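Brindo Everyday Fitted Sheet – Sage

Home / Bedroom / Sheets / Fitted / Everyday range

Back in stock since April. Queen and king both. Twin XL still on the way, sorry, the shipment got split.

Washed cotton percale. Matte, crisp when it's new, softer after a month of use. Pale gray green, cooler than it looks on a phone screen. If you want a true olive this isn't it, go look at the Moss.

What you get
One fitted sheet. No pillowcases in this listing, those are sold seperately in pairs. Comes in a drawstring bag made from the offcuts.

The basics
Fabric: 100% cotton percale, single ply
Color: Sage (also Chalk, Moss, Ink)
Elastic: all the way around, not just corners
Fits: mattresses up to 13 inches deep
Seams: double stitched at the corners
Wash: warm, with like colors
Dry: low, take it out early
Iron: if you must, medium, a bit damp

On the depth thing. Measure your mattress WITH the topper on. Most of our returns are this. A 12 inch mattress plus a topper is not a 12 inch mattress any more, and the sheet will ride up on you at the foot end by morning. Get the Deep version for that, same cloth, longer sides, same price.

Wrinkles. It's percale, it wrinkles. We don't put a finish on it to stop that. Finish washes out anyway and then you've got the wrinkles plus a sheet that cost more. Smooth it by hand while it's still warm from the dryer and put it straight on the bed, that gets most of it. After a day of kids and laundry on top it'll look lived in again. 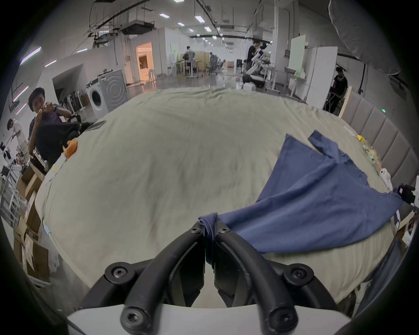 Yi-chun Yeh: had mine on since the spring, two sets going back and forth, and the color has stayed even on both. Only gripe is the label. It's sewn on the long side and I keep reading it as the short side, so every single time I put the thing on sideways first. Please move it!

Fair. We've passed it on. New batches from the Hatstead workroom have the label at the foot end, bottom right corner. Older stock has it on the long side, so if yours came in the paper band and not the bag, that's the old one. Can't pick which you get until the old ones run out.

Color next to other things
Sage goes easy with gray, navy, natural wood. Less good with warm cream, it makes the cream look yellow. If your duvet cover is cream get the Chalk instead. We do swatches, 3 to a pack, pick your colors at checkout. The swatch price comes off your first sheet order.

Dark clothes on a pale sheet – ok once they've been washed a few times. Brand new navy or black or raw denim, keep it off for the first few washes, loose dye rubs onto anything pale and percale is no exception. If you get a mark, cold water and plain soap right away. No bleach, bleach takes the green out and leaves you a pinkish patch. We've seen the emails.

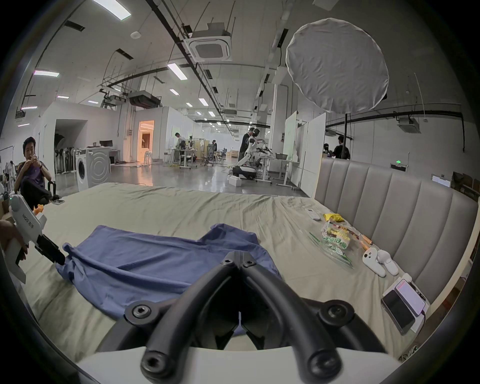

Elastic and corners

The elastic is 1/2 inch, covered, runs the full edge. Put on the two head corners first, then pull down to the foot, one corner then the other. Don't yank from the middle. If it pops off while you sleep it's nearly always the depth (see up top) or a very slippery mattress protector underneath. The Clurow sheet grips work fine with these, sold on the accesories page, pack of four.

Upholstered headboards: leave yourself a hand's width to tuck. If the bed is pushed hard against the headboard pull it out a bit, tuck, push it back. Saves your knuckles.

Shrinkage. Some on the first wash, we cut oversize to allow for it. So out of the bag it'll feel loose. Wash before first use, then judge. Don't send it back for being loose before it's been washed, please, we can't resell it and you'll only want it again.

Dryer notes. Low heat. High heat kills elastic, any brand. Dry with a couple of smaller items or the sheet balls up and traps everything inside it and the middle comes out wet. Check halfway, shake it out, carry on. Line drying is fine too, bring it in before it's bone dry or it goes stiff as a board for the first night. 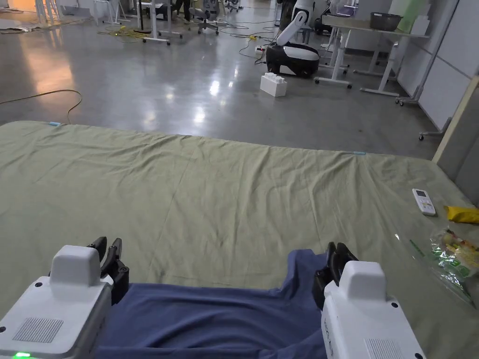

Folding is the other one people write in about. Tuck two corners into each other, then the other two into those, lay it flat, fold the elastic edge in so you have a straight side, then thirds. It won't be perfect. Stick it in the pillowcase with the rest of the set and the closet stays tidy enough.

Price and shipping
Queen and king are both $29 while this batch lasts. The next batch will be a little more, cotton went up on us. Ships from Mathur Home Supply, weekdays, orders in before 2 pm go out same day. After that, next working day. No weekend pickup.

Returns
Unwashed and unused, any reason, send it back in the bag. Washed, only if there's a fault – seam, elastic, hole, bad dye. Send one photo of the fault and one of the label, we'll sort it out from there. No need to mail the sheet back for a fault unless we ask.

Also in Sage
Flat sheet
Pillowcase pair
Duvet cover, button close
Crib sheet (limited, when it's gone it's gone)

Questions on sizing, use the form and tell us the mattress depth and whether there's a topper. Speeds it up a lot.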